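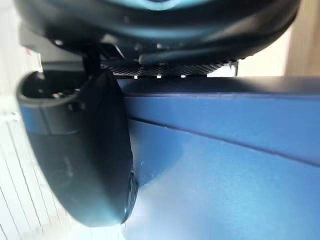

Glossy black, fine mesh, a bit of teal light up top

5 June 2021

84 shares 4 comments

Right, quick one before bed because people keep messaging me about Flandthorpe Raft Day and I'd rather type it once. Feet hurt. Sunburnt on one arm only, the driving arm.

So. Parking first, that's what everyone asks. Do NOT use the field by the bridge if you want to leave before six. They fill it in rows from the gate and then you're in for the day, boxed by somebody's camper. Go past the church, left at the feed place, and there's a long verge where you can tuck in on the right hand side. Ten minutes walk back. Flat apart from the last bit.

Tickets. I bought mine in April and so did Letay, and hers came as a paper thing in the post and mine never came at all. Had to queue at the blue gazebo with my email open and one bar of signal. Screenshot it the night before. Dogs free. Programme is a pound and has the wrong start time in it for the juniors, go by the chalk board.

The rafts. Oh it was good. Best I've been to and I've been to a few. Start is at the weir pool, finish is under the footbridge, and the place to stand is neither. Go halfway, where the river bends by the allotments. The water goes shallow and they all get stuck. Every single year. Somebody in a wig has to get out and shove. We had a blanket down by half ten and I'd say that's as late as you want to leave it.

Letay's lot were on a raft called Sidadia, blue barrels and pallets and a bedsheet. Tiruwork steering, Ayantu at the front shouting. They went down sideways for most of the middle section but they were still moving when two of the pub teams weren't, so, fourth. They were pleased with that. Tiruwork lost a shoe. If you find a left trainer downstream it's a size 5 and she does want it back.

The winner was Rirkudness again, the rowing club one. Bit too professional if you ask me, matching tops. You could hear the groan all along the bank when they came round the bend in front. Still clapped them.

Flour bombs are allowed from the bank only, not the bridge, they are strict on that now and a steward took a whole carrier bag off a man near us. Eggs not allowed anywhere. Wear something you don't care about. I had my decent jacket on like a fool and it's soaking in the bath as I write.

Food. The Bagheri van is the one with the long queue and you should join the long queue. Flatbread with the lamb, pickled stuff, green sauce. Had it at twelve and again at three. The chips by the gate were fine, bit pale. Cash only at the cake tables so bring coins, nearest cash machine is a proper trek and it ran out by lunch last time. Eyerusalem got the last coffee and walnut slice and ate it in front of me.

Loos - go before the main race, not after. That's all I'll say.

The evening bit I'd never stayed for before. There's a band on the trailer and they light the lanterns when it gets dusk and float them in the weir pool, tied to a rope so they can be pulled back in after. Lovely. Chilly though, take a proper jumper. Bethel had packed a flask and two extra blankets and was insufferable about it untill about nine o'clock, when we all got under them. The raffle was drawn between songs, ticket number 100 won a ham, I had 84, story of my life.

Things I'm taking next year: cushion, coins, sun cream for BOTH arms, bin bag to sit on, old coat. Things I'm leaving at home: the folding chair. Carried it the whole way there and back and never unfolded it, everyone sits on the grass and you just block the view.

Entry forms for rafts go up on the hall door after Christmas I think, Letay will know. She's trying to get me on Sidadia. I've said I'll hold the coats. She says they need someone heavier at the back, whcih, thanks.

Will put the flatbread place's other dates up if I can find the leaflet, it's in the jacket. The jacket's in the bath. Hang on

Share this 4 comments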